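My Flevance, 300 cups later

June 17, 2023

So I promised back in September that I'd report on the Flevance espresso machine once the shine had worn off. I've kept a tally on the side of the fridge (yes, really) and I just crossed 300 cups, which seems like a fair test to me!
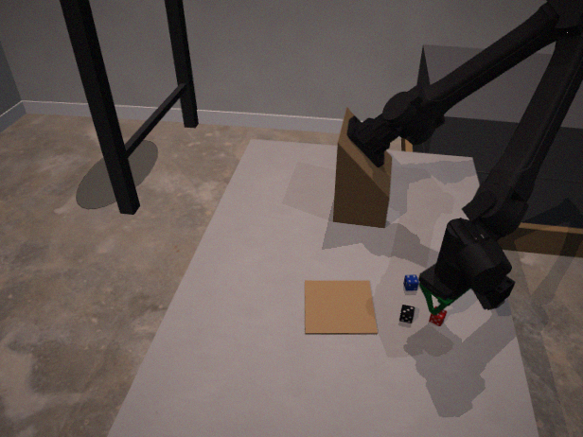
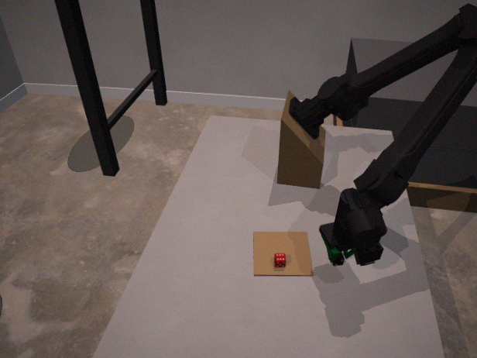
The first thing everybody asks me is whether it's worth the counter space, and my answer changes depending on how much I've had to drink. It's a big machine. My kitchen in Ustville has one decent stretch of counter and the Flevance ate most of it, so the toaster now lives on top of the microwave. What I wanted, and still want, is a long plain grey top like that one, with room at the back to pull the tank out without moving anything. Mine has to be slid forward every time I fill it, and I've scratched the counter doing it.

Coffee, though. The coffee is great. I was using an old Skodau before this, the kind with the plastic lever that you had to hold down with your thumb, and the shots came out sour about half the time. With the Flevance I got something drinkable on day one and something really good by the end of the first week, once I stopped fussing with the grinder. It takes 45 seconds to heat up – long enough to find a cup, not long enough to sit down.

Milk is where I struggled. The steam wand is much stronger than my old one and I kept making bubble bath. My neighbor Hường Trịnh came over and showed me to keep the tip just under the surface and stop fussing, and now I can do a flat white I'm not ashamed of. No hearts or leaves yet. Mostly blobs.

Gripes: the drip tray fills up fast and has no float, so I find out it's full when my socks do. The water tank lid rattles. And the descale light came on way earlier than the manual said it would (our water is awful, so I don't totally blame the machine). The descaling itself was easy enough, just two tanks through and a rinse.

Would I buy it again? Yes, but I'd measure first. I'll do another update when I hit 1000 cups, and if you have a fix for the rattling lid, please leave it in the comments!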